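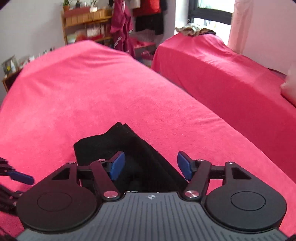

Black cloth on a pink-red fleece blanket.

Textiles for Beginners, Week 5: Why Some Fabrics Feel Warm
Notes by Uriel Cortés, posted Jun 6, 2019

Okay, so last week we got stuck on weaving and I promised I'd get to fleece and felt, because half of you asked! Let me pick up where I ran out of board space.

Cloth doesn't make heat. You do. What a blanket does is hold still air next to you, and still air is terrible at carrying heat away, which is great news in January. So when I ask why a fabric is warm, I really want to hear where the air is sitting.

Take fleece first. It starts out as a knit (loops, remember, like the big rope one we passed around in May). Then the mill runs it past wire brushes that pull up the surface fibers, and that's called napping. After that it usually gets sheared so the fuzz comes out even. All that fuzz is full of tiny pockets of air. The catch is wind, which goes straight through. I wore a fleece up to the reservoir at Atance once with nothing over it and I was miserable by the first bend in the trail.

Felt is a different animal. True wool felt has no yarn in it at all! Wool fibers have little scales, and if you get them hot and wet and rub them around, they creep past each other and lock up. Anyone who has put a good sweater through a hot wash has made felt, sadly. You can't unravel it, and a cut edge won't fray, so hat makers love it. Craft felt is mostly polyester that's been punched with barbed needles until it tangles.

Flannel sits somewhere in between: a woven cloth that gets brushed on one side or both. People mix up flannel and fleece all the time, and the quickest check is to pull on it. Fleece gives a bit because it's knit. Flannel mostly doesn't.

Pilling came up too. Those little balls are loose fibers that have worked their way out and knotted together. Rubbing machines in test labs will put a sample through 3,000 rubs or more and then someone grades it by eye (I'd enjoy that job, I think). At home, wash fleece inside out, go easy on the dryer, and skip the fabric softener, which coats the fibers and mats them down.

For next time, bring two scraps of cloth you can cut up. Pull a thread from each and write down whether it came out straight or crimped. Two sentences per scrap is plenty. Old socks count! Reading is the chapter on finishes in the Guvbridge reader, and you can skim the dye section.

Recent notes
Week 4: Plain, Twill, Satin
Week 3: Spinning and Why Twist Matters
Week 2: Plant Fibers
Week 1: What Counts as Cloth?

This site uses cookies to remember your settings. Accept / Learn more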